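Section 4. Setting up the bench for your Hevis bracket kit

Before you join any parts together, please give yourself a little time to get the bench in order. We know it is tempting to open every bag at once (we have all done it), but a Hevis kit has a good many small silver parts that look like cousins of one another, and a calm, tidy bench makes the rest of this guide much more pleasant.

You will need the green work mat, a clear white tabletop beyond it, and a good light. Allow 30 minutes the first time.

1. Lay the green mat nearest to you and smooth it with the flat of your hand. A few light creases will do no harm.

2. Set the stamped metal plate on the mat by itself. The mat is for the part you are working on, and everything else waits its turn on the white surface.

3. Put the small parts out behind the mat in families - slotted pieces with slotted pieces, long rails with long rails. Leave a little space between one family and the next.

4. Stand the silver clip at the far edge of the mat, where you can reach it without leaning over the plate. 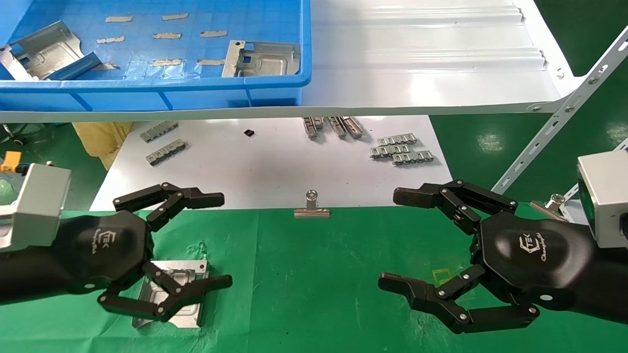
Do I have to sort the parts before every session?
Only when you have packed them away in between. If the bench has been left as it was, a quick look over the families is plenty.

CAUTION: Folded edges on sheet metal can be sharp. Pick the plate up by two opposite sides, and never run a fingertip along a cutout.

5. Turn the plate so that its raised edges face up, then check it against the drawing on page 13. Take your time with this one, as the two ends are easy to mix up.

6. Keep connectors and short cords on a separate white-topped bench, if you have the room. They are happier away from metal edges, and so are you.

7. Wipe the mat with a dry cloth when you finish for the day. Lint loves green cloth, and it will find its way into the smallest slots if you let it.

Your plate should now be lying flat in the middle of the green surface, with the small transparent plastic piece just to its right.

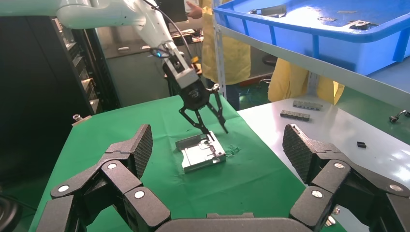

Fig. 8. Metal part on the green covering, connector blocks on the white-topped bench.

NOTE: If a part is bent or missing, please don't try to straighten it or make do. Write to Nawal Ramadan at the Alleck parts desk with the number on your bag label, and she will gladly help you find the right replacement.

Once everything is in its place, go on to Section 5, Fitting the first rail.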